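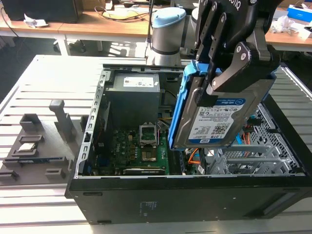
Section 5. Setting Up the Drive Insertion Station

5.1 Scope

This section covers the preparation of the shared assembly cell at the Haverford workshop for inserting a 3.5-inch drive, already mounted in its plastic caddy, into a desktop tower. Installation of the processor and memory is covered in Section 6. Members must complete the arm induction with Brigitta Holzer or Engelbert Imhof before carrying out any step below.

5.2 Before You Begin

The following items are required:

One desktop tower with the side cover removed
One 3.5-inch drive in its caddy
The parts fixture, with all loose components seated in their pockets
Four low-profile table clamps and T-nuts
The 5 mm hex key from the cell drawer
The teach pendant, with the Tendeo program group loaded

CAUTION: The tower must be disconnected from the wall outlet. Do not rely on the switch at the rear of the power supply.

CAUTION: Wear a grounded wrist strap when handling the drive or reaching into the case.

5.3 Securing the Tower

1. Lay the tower on its side on the slotted table, with the open side facing up.

2. Slide the tower against the rear stops until both lower corners make contact.

3. Fit the clamps into the table slots and tighten them by hand. Finish with a quarter turn of the hex key. Further tightening may bow the case and shift the drive cage.

4. Route any cables that cross the drive cage toward the center of the case. Hold them down with a reusable tie. Adhesive tape is not permitted inside the case.

5. Press down on each corner of the case in turn. If the case rocks, loosen the clamps and repeat from step 2.

5.4 Placing the Parts Fixture

1. Set the printed fixture to the left of the tower and engage its locating pins in the table.

2. Confirm that the processor lies flat in its pocket and that the memory module is fully seated in the front groove.

3. Check on the pendant that the arm's travel path clears the fixture post by at least 28 mm.

Note: Replacement fixtures are printed from the Traststead file set. Older prints have a shallower memory groove and must not be used in this cell.

5.5 Teaching the Grip

1. Set arm speed to the training limit of 200 mm per second.

2. Open the gripper and bring it to the pre-grip position.

3. Hold the caddy by its ends and present it between the fingers. Keep your own fingers clear of the contact faces.

4. Close the gripper at the lowest force setting. Increase the force one step at a time until the caddy no longer slips under a light pull.

5. Save the position under your own member name. Do not overwrite the shared position named FLUDA_HOME.

CAUTION: Do not grip the drive by its circuit board. Pressure on the board can damage the drive with no outward sign.

5.6 Teaching the Approach

1. Jog the arm to the hover point above the drive cage, at a table height of 257 mm measured to the lower face of the caddy.

2. Rotate the wrist until the caddy is aligned with the bay rails. Check the alignment from the front of the table and again from the side.

3. Lower the arm in small steps. Stop when the caddy reaches the mouth of the bay, and save this point.

4. Turn on contact sensing before teaching the final movement.

5. Advance the caddy until the pendant reports contact, then open the gripper and retract along the same line. The last part of the travel, including latching, is done by hand.

If the caddy binds, press Hold and back the arm out. Do not free the caddy by hand while the arm is powered. Binding on one side generally indicates a wrist angle error, and the point in step 2 should be taught again.

5.7 Leaving the Cell

1. Return the arm to FLUDA_HOME and switch off drive power at the pendant.

2. Remove the clamps and return them to the drawer.

3. Enter the program name and any faults in the cell log. Faults involving the gripper must also be reported to Phúc Đoàn before the next booking.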